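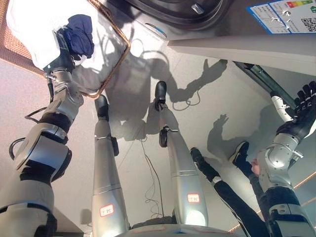
A navy-blue cloth held over the laundry basket, with the washing machine behind.

Why I still write letters to my grandmother's town

By Weronika Szczepańska

When I moved to Carkosbridge, my English was good enough for an office and too weak for a friendship. I could ask for a printer. I could not tell a colleague that I was sorry about her father. So I began to write letters, first in my own language to the old neighbours of my grandmother, and later in English to people who live only 53 miles from me.

I write them in the evening, after the washing and the dishes. A letter takes me one hour, sometimes two. My friends say a phone message is quicker, and they are right, but I do not think quickness is what my neighbours want from me. Mrs Kadis is old and her hearing is poor. She reads each letter with a ruler under the line. She told me so in her answer, and she also corrected my use of "since".

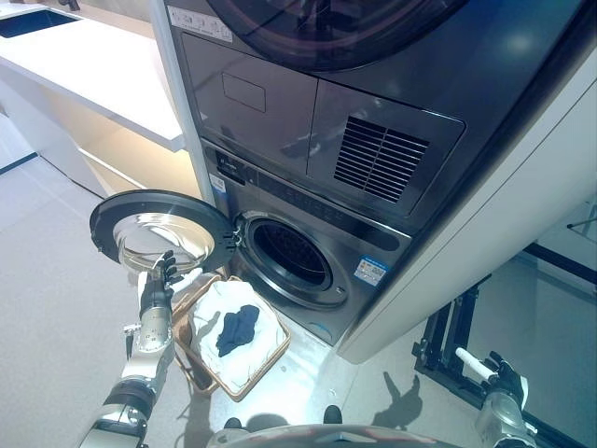
A letter also lets me make mistakes slowly. When I speak, I see on the other person's face that I have chosen the wrong word, and then I lose the next three words as well. On paper I can look in the dictionary, cross out and begin again.

I know the post has become expensive, and in Milance the small post office closed in April. People there must now take a bus to buy a stamp. I find this a mistake. A town should keep a counter where a person can stand with an envelope and ask how long it will take. The council says that too few people used it, but it had shortened the opening hours to two mornings before it began to measure.

I would ask them to open it again, even for one afternoon a week. I have written to them about it, by post, and I am waiting for the reply.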